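Tool shelf: tape, boxes and glue guns

By Định Đỗ
December

The tool shelf at Zultmont has been sorted again and a few things have moved, so please read this before you next come in to borrow something.

Tape now has its own box. Up to now it has been kept in the drawer with the string and the scissors, and people were buying new rolls when we already had them. Black tape, brown parcel tape and masking tape all go in shallow cardboard boxes with low sides, so you can see what is left without lifting anything out. If you finish a roll, throw the core away and write it on the list by the door. Please don't put the empty core back.

We have had 16 rolls of black tape from Jutamari this autumn, 30 metres on each. The cheaper sort we tried last year went sticky at the edges over the summer and we won't be getting it again.

Glue guns are the other thing. They live on the table, on the black cloth, and the cloth stays there. It catches the drips and can be changed when it gets bad. Use the stand if the gun has one, and switch off at the switch before you pull the plug.
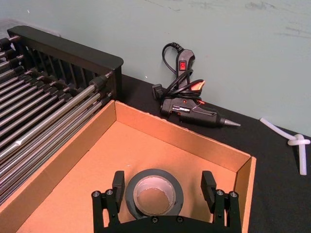
Coil the lead when you have finished. A loose coil is fine - wound tight round the body of the gun it will crack sooner or later, and we lost one that way in the spring. Glue sticks are in the tin on the shelf underneath. Lại gave us a bag of the long ones, which need cutting in half for the small gun.

Flat boxes for packing are still free to take. Leave the shallow ones, as we want those for the shelf. The room is open until 9pm as usual.

3 comments

Moira T.
Is the double-sided tape in with the rest now? Couldn't find it last time.

Định Đỗ
Yes, same box as the masking tape.

Pete
I've got half a bag of short glue sticks at home if they're any use - will drop them in.

Shares: 4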